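Subject: Re: [towers] Taking the CPU out of a Dell, or: how I spent a perfectly good evening

On a morning in June, a list member wrote:

> I have the same sort of Dell and it has started shutting itself off
> when asked to do anything harder than a spreadsheet. Before I go
> prodding at the processor, is there any order I should do this in?
> The Mulau page says "remove the CPU" as step one of one. Also, is the
> Thaler paste any good? I have a tube that came free with something.

Step one of one is pretty generous by Mulau standards. Their page on fans is a photo of a fan.

I'll give you the order I use, with the warning that I learned it by doing it in several other orders first. Unplug it, hold the power button for a bit, lay the tower on its side, take the panel off. Then the cooler, which will not want to leave. Run the machine for 5 minutes beforehand so the paste softens, and twist a little before you lift. I once skipped the twist on a Prerlow mini tower and the chip came up glued to the heatsink, with the socket still locked. Both survived. My standing in the household took longer.

Once the cooler is off and the old paste is gone, you finally get to see what you came for. The battery lives on the same board, and if your clock keeps waking up in the wrong decade, now is the time to swap it.

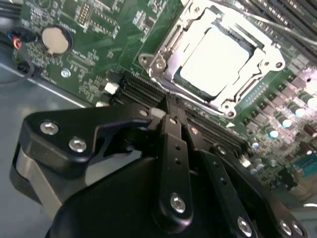 Somebody asked off-list whether you have to pull the memory before touching the processor, and said the Velimura forum was very firm that you do. The Velimura forum is very firm about everything. There is a thread over there on whether to wear a wrist strap that has reached 3,112 posts, and I read 2,210 of them before noticing it had turned into an argument about carpet. Leave the memory in if it isn't in your way. If you have big hands, take it out and put it somewhere that isn't the arm of the couch.

On the rest of the case: resist the urge to improve things. I always go in for one part and end up rerouting every cable, and then a drive doesn't show up and I get to do the whole job again at ten at night. The colored plastic bits are the ones Dell wants you to touch. I have stopped arguing with this. Blue means pull, squeeze or slide, and it's up to you to find out which. 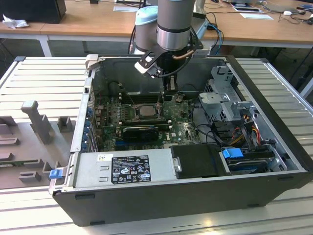
*Dell on its side, panel off. Hard drive bottom right, blue handle.*

What I do before closing up, since the original question was about order:

## Getting the chip out

1. Push the load lever down and a hair outward, then let it rise slowly. It's springy and has opinions.
2. Swing the load plate open all the way. Halfway open is how you end up dropping it on your own knuckles.
3. Lift the processor straight up by its edges. Keep your fingers off the underside, and off the contacts in the socket too. If you bend a pin in there you will be on this list again very soon, with a different subject line. 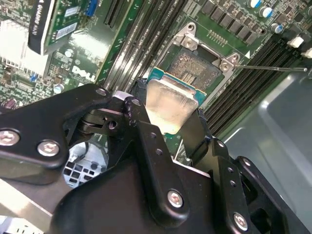

## Putting it back

1. Find the little triangle on the corner of the chip and match it to the mark at the socket. Check the notches as well.
2. Lower it in level and let go. If you are pushing, stop.
3. Close the plate, then the lever. The lever takes more force than feels decent and may creak. Every time, I'm sure I have broken it.
4. Paste, cooler, fan plug. I mention the fan plug because of my own record with the fan plug.

As for Thaler: it's paste. I've used worse. If the free tube comes out watery, throw it away and buy a fresh one. I have a drawer of old ones that I keep for reasons I couldn't defend.

And before any of this, look at the heatsink fins. If there's a felt blanket of dust in there, clean that out first and try the machine again. You may not need to touch the processor at all, in which case please disregard the last 200 lines or however long this has become.

Let us know if it boots.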